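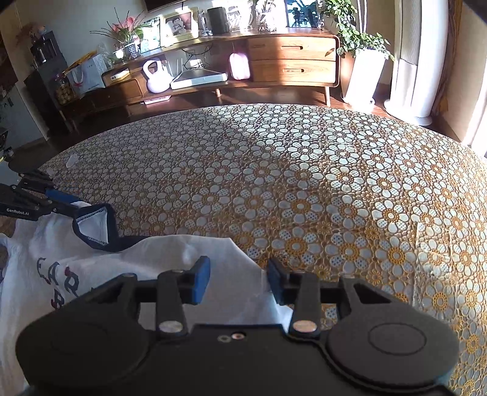

A white T-shirt held at two points by hand-held grippers with blue pads.

Istia releases Fomik 2 with two-hand contact tracking for cloth

Istia has released the second major version of Fomik, its software for turning hand-held gripper recordings into training data for robot arms. The main change is a contact tracker that treats two grippers on one piece of cloth as a single linked event. Earlier versions processed each gripper separately and joined the results at the end.

The release is aimed at teams working on garment handling, where one hand often holds the fabric still while the other moves. In Fomik 1, the holding hand was frequently marked as idle because its position changed very little. Training code that dropped idle segments then dropped the hold as well, and the resulting policy would reach for a sleeve or hem with one arm and leave the other open.

"The old idle filter looked at speed and nothing else," said Omolara Okeke, who leads the perception work at Istia. "A gripper that is closed on a collar and standing still is doing half the task. We were throwing that half away and then wondering why the shirt slid."

Fomik 2 replaces the speed filter with a per-frame contact state for each gripper. The state has four values: open, closing, holding and releasing. It is estimated from jaw width, the change in jaw width over a short window, and a small image model that looks at the area between the finger pads. The image model is needed with thin fabric, where a single layer between two pads changes the jaw reading by less than the noise in the encoder.

When both grippers are in the holding state, the software checks whether they hold the same object. It does this by segmenting the cloth in each gripper's own camera view and comparing the two masks after projecting them into a shared coordinate system. If the check passes, the two tracks are tied together with a link label that stays in the file until either hand lets go. A planner can then read the distance between the grippers as a limit on the motion of both arms, in the same way it would read a joint limit.

Time alignment has also been reworked. Each gripper records on its own clock, and Fomik 1 lined them up once at the start of a session. Drift over a long session could put the two streams several frames apart by the end, enough to show one hand releasing before the other had closed. Version 2 aligns continuously, using motion seen by both cameras, and corrects the offset in small steps. According to the release notes, the remaining error on Istia's test set stays under 20 milliseconds.

That test set was put together with Triddale, a contract recording company that works in ordinary homes. It contains 2000 clips of folding, turning and flattening clothes, recorded in 26 apartments. Istia labeled 700 of the clips by hand, frame by frame, and kept them out of training to measure the contact tracker.

Damilola Adeleke, who ran the labeling at Triddale, said background texture caused more disputes among labelers than the clothes did. Patterned tablecloths were the hardest case. A white garment on a pale open-work cloth gives the segmentation model two fabrics with similar color and similar edges, and direct sun on part of the table moves the boundary again.

"We had to write down what counts as a lift," Adeleke said. "If the shirt comes up and the tablecloth comes up a little with it, is that one object or two? The labelers were split. In the end the rule is that you label what is between the pads, and anything else that moves gets a separate tag."

The separate tag, called "carried," is carried through to the output format. Existing loaders will ignore it unless they are updated.

Wide-angle lenses remain a weak point. Straight table edges bend strongly near the border of the image, and the mask comparison becomes less reliable when the second gripper appears only at the side of the view. Fomik 2 lowers its confidence score in that region and does not attempt to correct the mask itself. Users who want full coverage are advised to run their own lens calibration before import. A command-line tool for this, fomik-cal, is included in the package, but it supports only two lens models so far.

Hannelore Zwahlen, a controls engineer at the laundry automation firm Bielecka, has been running a pre-release build since January. Her group uses the link labels in the cost function of a two-arm planner. She said the labels made it possible to remove a set of hand-written rules that kept the arms from stretching a garment, though the tension limit itself still has to be set for each fabric type.

"The label tells the planner that the arms are connected. It does not tell it how much the cloth will give," Zwahlen said. "Jersey and shirting go through with different numbers, and we measure those on our own rig."

She also reported a cost in processing time. On Bielecka's hardware the image model is the slowest stage of the import, and her group runs it overnight. Istia's release notes recommend a GPU for anything beyond short sessions – the CPU path works and is tested, but it is intended for checking single clips.

Files made with Fomik 1 can be opened in the new version, and a converter fills in contact states from the stored jaw width. Link labels are added only if the original video is still available, as the mask comparison cannot run without it. Conversion is one-way. Teams that share data with partners still on version 1 are advised to keep the original files.

Known issues in this release include false holding states when a gripper is closed on nothing with its pads touching, and lost links when a user passes a garment from one hand to the other in a single quick movement. A fix for the first is in the development branch. The second requires a change to the state model, and Okeke said it will wait for a later release.

Fomik 2 is available now to existing license holders through the usual package index. The labeled clips are being offered separately, under research terms, with requests handled by Triddale.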